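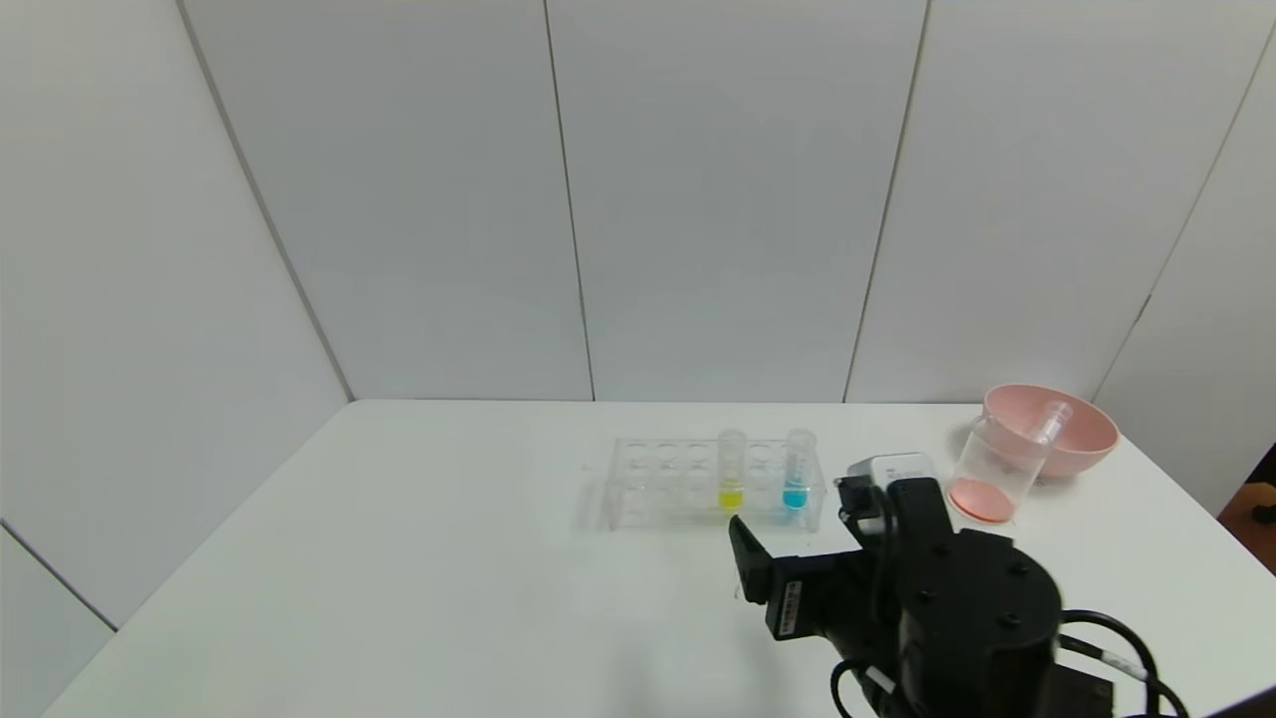 The table with the rack, the pink bowl and the cup. The arm waits on the right.

I promised in my last post that I would write about the arm again when it could do something useful with glassware, or with plastic that looks like glassware. It cannot do so much yet, but I have learned enough to fill a page, and two people wrote to me to ask how it goes. So I write.

For those who are new: I build in the evenings at Drarum, which is a shared workshop with eight members and one good kettle. The arm is my third. The first two were made at home on the kitchen table and they shook like an old washing machine. At Drarum there is a firm white table, there are plain pale walls, and I can leave my cables as they are when I go home. For this reason alone I would pay the monthly fee.

The task I gave to myself is simple to say. A test tube leans in a plastic cup. The arm must take it by the upper part, lift it, turn it until it is upright, and put it down into a free hole of the rack. Nayeli Contreras, who works in a school laboratory, gave me the idea. She said that her pupils never put the tubes back, so perhaps a machine can learn better manners.

The coloured liquids are water with food colouring. I use them because clear tubes in a clear rack are terrible for a camera. The camera sees the wall through the tube, and the tube becomes almost nothing. With yellow in one and blue in the other, my program finds them well. The empty tube is still the difficult one. I tried to put a strip of tape on it, but then I felt I was cheating, and I removed the tape again.

Now something about the fingers, because this is where most of my time went. The old ones were smooth. I believed that smooth was gentle, and I was wrong. A round tube between two smooth surfaces turns very easily, and when it turns, it also slides down. I had 100 attempts written in my notebook with the smooth fingers, and only 18 of them ended with the tube in the rack. Some of the others ended on the floor.

Genowefa Zalewska looked at this for one evening and told me to cut small teeth on the inner side. She repairs sewing machines and she has a good feeling for how things hold other things. I drew the new fingers with many fine ridges, close together, and a long groove in the body to save some weight. The first pair had ridges that were too deep, and they left scratches. The second pair is the one I use now.
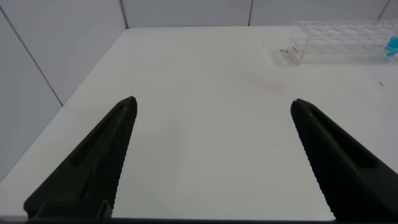
The new fingers, open, seen from the wrist camera. The teeth are on the inner edges.

I like this view very much. From the wrist I can see both tips at the same time, and when one finger is mounted a little crooked I notice it at once. It also shows every small piece of dirt on the table. I wipe before each session, and still there are specks — my program once spent a whole evening believing that a crumb was important.

The part that I have not solved is the last centimetre. The arm comes to the rack, the tube is almost upright, and then it touches the edge of the hole and stops. If I push harder, the whole rack moves. Abundio Ochoa says I should fix the rack to the table with screws. I do not want this. In a real laboratory a person will move the rack many times in a day, and I want the arm to look where it is. What I do now is a small circle: the arm moves the tube around a little, without force, until it feels that the hole is under it. It is slow, but it is the same thing I do myself with the house key in the dark.

On 19th May we have open evening at Drarum, and I will show the arm with the rack and the cup. Please do not expect speed. If you want to try the fingers on your own gripper, write to me and I will send you the drawing. You will probably have to change the distance between the mounting holes, mine are made for a bracket I drew myself and measured badly.

Next I will change how the cables go around the base. They curl there in a way that I do not like, and in July I want to turn the arm further to the left than they allow today.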